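Forums > Workshop Builds > Arms and Grippers > Sim before you solder?

Sim before you solder?
14 replies | 161 views | 3 shares

stendinero
Building a small two-finger arm in my garage and I've been stuck in the simulator since November. My plan was to get the grasp sorted there before I order the second round of servos. A buddy at the shared shop says I'm wasting evenings and should just bolt it together and let it hit stuff. Who's right?

potstead
Your buddy. I ran 599 sim trials on my last arm and the real one still shoved the first mug off the bench. Friction in sim is a polite guess. Buy the servos!

k_urrego
Gonna disagree with potstead a little. Sim friction is bad, sure, but sim is great for catching dumb geometry mistakes, and those are the ones that strip gears. What's the camera placement, and what are you picking up? – Katherine Urrego

stendinero
Wrist cam, looking out past the palm. Thin standing things for now, since my whole goal is a shelf tidier. Arm is called Fang because of the first set of fingers I printed (way too pointy).
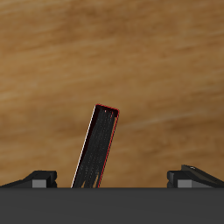

My problem is the approach, and I go back and forth on it every night. I can come in fast and fix the angle at the end, or creep in and square up early. With the dark thing leaning over to the right like it does there, and sitting nearer the left finger, I figure the wrist has to roll and slide over before anything closes. The wide gap makes me lazy about it, I just want to squeeze and see.

potstead
So squeeze and see. Self-centering is free.

k_urrego
Free until the left finger gets there first and pushes it over. Slide first, then roll, then close. I'd also give the object some different colors, because black fingers and a near-black object will drive your edge detection nuts. At least the thin red and white edges give you something to grab onto.

stendinero
Ooh, the red edge. I was masking on brightness like a goober. Trying that tonight.

fang_fan128
Unrelated but can you post the finger files? The pointy ones too :)

stendinero
Sure, once I clean them up. And potstead, I ordered two servos – not the whole set, so don't gloat.

potstead
Gloating anyway.

Recent threads
Pranport wrist mount, anyone printed it?
Servo buzz at idle
100 hours on cheap bearings
Show us your bench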